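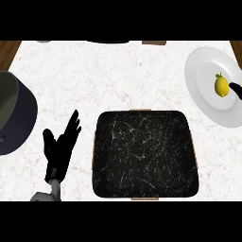
Stukden cell notebook – simulated twin, two-arm kitchen setup
August, entry by Iwona Brzozowska

Good morning's work, and I want to get it down before lunch while it's still fresh. Konrad had left me a kind note saying the left hand was settling a hair off its home pose after the model update, so I started there instead of with the grasp tuning I'd promised Dwight (sorry, Dwight, yours is next!).

I went through the joint file for the left hand line by line and found the thumb offset had been carried over from the old Olside model. I put the right value back, reloaded, and set the controller to 330 steps per second again – somebody had it at 124, probably from the slow-motion demo, and I'd be grateful if we could all put it back when we're done playing.

The countertop layout stays as Genowefa left it, with the pot on the left, the black tray in the middle and the lemon on its plate to the right. I'm fond of it, and it gives each arm something sensible to reach for. Please don't nudge the tray, as the start poses in the Prostbridge config are measured from its near handle.
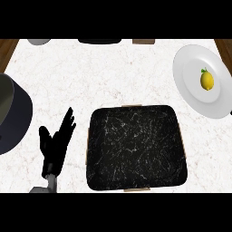

Left hand open beside the tray, lemon on its plate.

Next I'd like a long run of 2000 resets, saving the finger angles every 20, to see whether the thumb drifts again. Witold has offered to watch the log this afternoon, bless him. If it does wander, look at the damping on the wrist first and leave the finger limits alone until I've had a chance to compare them with the old file. My copy is in the Ostrowski folder, under "hands".

3 comments · 2 shares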